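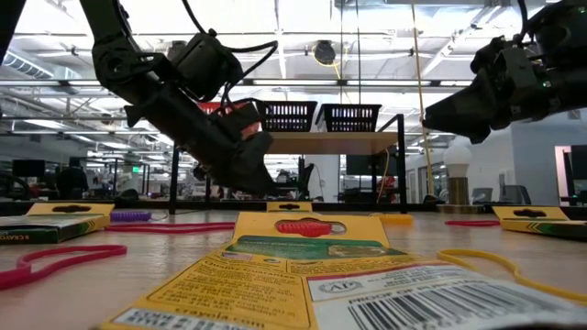 Crayola packet on the table, back side up

Vija Rätsep's new one, has anyone finished it?
3697 views · 642 replies across all parts · 9 shares

marrowfat
Right, new part of the thread as the old one was getting slow to load. I finished The Salt Ledger last night at gone one in the morning and I need to talk to someone, my husband has stopped pretending to listen. Spoilers are fine from here on, we agreed that in the last part, so if you're still on the ferry chapters look away now!

I loved it. I loved the grandmother and I loved all the stuff in Zekau before the harbour closes, and I thought the bit where Ilse reads out the wrong letter at the funeral was the best thing she's written. But I don't understand the ending. Does she go back to the house or is she remembering going back?

pintofstout
She's remembering. The stove is lit when she walks in and we've been told the stove was sold.

marrowfat
Oh no, when was the stove sold?? I missed that completely.

pintofstout
Chapter with the auction. It's one line, the man from Lund's takes it away on the cart with the bedsteads.

Greta_in_Bedby
I read it the other way. There are two stoves, the kitchen one and the little one in the back room where the brother sleeps. The kitchen one goes at the auction. I've just been and looked and it only says "the stove" on the last page, so I think you can have either. I'd like her to have gone back, I'll admit that's colouring it.

pintofstout
The brother's room has a fireplace, doesn't it?

Greta_in_Bedby
A fireplace in the early chapters, a stove after the war. I've got the page folded down if you want to fight me.

tolly
I'm going to be the grump. I gave up two thirds of the way in. I thought the first book was wonderful, short and odd and a bit frightening, and this one felt like she'd been told to write a big serious family novel and had gone off and done as she was told. So many cousins. I had to keep flicking to the family tree and on my e-reader the family tree is the size of a stamp.

marrowfat
The cousins do thin out, tolly, I promise. (Typhus.)

tolly
Well that's cheered me up.

Hobday
I'm with tolly on the middle, though I did get through it. The whole section with the surveyor could go. He arrives, he measures the marsh, he's a bit in love with everybody and then he leaves, and that's what, eighty pages? I kept waiting for him to matter.

Greta_in_Bedby
He's the one who draws the map she's using at the end!

Hobday
Is he? It's signed with different initials.

Greta_in_Bedby
He changes his name. It's in the letter from Riga.

Hobday
I skimmed the letters, they're in italics and my eyes aren't what they were. Fair enough, I may owe the surveyor an apology.

marrowfat
Changing the subject before somebody gets hurt, are any of you going to the online talk? The bookshop in Stirstead is doing it, the one with the blue door that used to be a chemist's. It was meant to be in the shop and then obviously it wasn't. I booked on 05/03/2021 and got a very friendly email back, but no link yet.

tolly
I'd go, even after all that. I heard her read from the first book years ago and she was very funny, much funnier than on the page. Is it a ticket with the book or can you do just the talk?

marrowfat
Either, I did just the talk as I've already got the hardback. It's in April, a weekday evening. They said they've had around 3000 people ask, which seems enormous for that shop, so I'd be quick.

pintofstout
Will there be questions? I want to ask about the stove.

Greta_in_Bedby
If you ask about the stove I'm asking straight after you.

Hobday
I don't like authors being asked what the ending means. She wrote it so you'd have to sit there and stew, and if she comes out and says "oh yes, she went home" it'd spoil it for me. I'd sooner she talked about the marsh.

tolly
Disagree, I always want to know. I don't have to believe her.

quillette_b
Only joined to say I'm on the ferry chapters and have now read this entire page. My own silly fault. Is it worth carrying on?

marrowfat
Yes! Carry on! And read the italics, then come and tell us how many stoves you make it.

14 people are following this thread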